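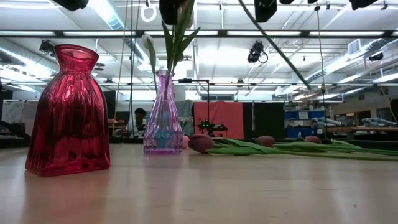
Slipped stems: finding and fixing a grip fault on the tulip task

Applies to: Kotian two-finger gripper, Rirkum controller
Last changed: Apr 4, 2018
Written by: Sebastián Bustos

Use this page when the arm drops a stem between the table and the vase, or when the controller shows code 139 (grip lost) and stops mid-move. Glass is on the table during this task, so treat every drop as a safety stop until you have done step 1.

Before you start
Safety glasses and cut-resistant gloves. A soft cloth. The grip log open on the Starkerlow bench computer.

1. Make it safe
Press the stop button and wait for the drives to go off. Move the red vase and the purple vase out of reach of the arm. If either one has been knocked, check the rim and neck for chips before anyone handles it with bare hands. Do not clear the fault from the screen yet, as this wipes the last force reading.

2. Read the log
Find the last line before the stop. If the force fell slowly, the pads are slipping. Go to step 3. If it dropped to zero at once, the fingers opened by themselves. Go to step 4.

3. Pads slipping
Wipe both pads with the cloth. Sap builds up on them and dries to a shiny film that is hard to see. If a pad still feels slick, change the pair. Ours lasted 2,498 grips before the fault showed up, but we had not been cleaning them.

4. Fingers opening
Check the plug at the wrist. On our arm the clip had cracked and the plug worked loose when the wrist turned past the purple vase. Fit a new clip - tape will not hold. Then turn the wrist by hand through its full range and watch that the cable does not pull.

5. Test without glass
Put a plastic beaker where the vase goes. Run 21 picks at half speed with single stems. Tulips laid in a bundle catch each other by the leaves, and that can look like a grip fault when it is not, so spread them out first.

6. Go back to normal
Clear the fault, put the vases back and run 2 picks at half speed before going to full. Write the pad change or clip change in the log.

If code 139 comes back the same day, leave the arm off and tell the Plenongate service desk.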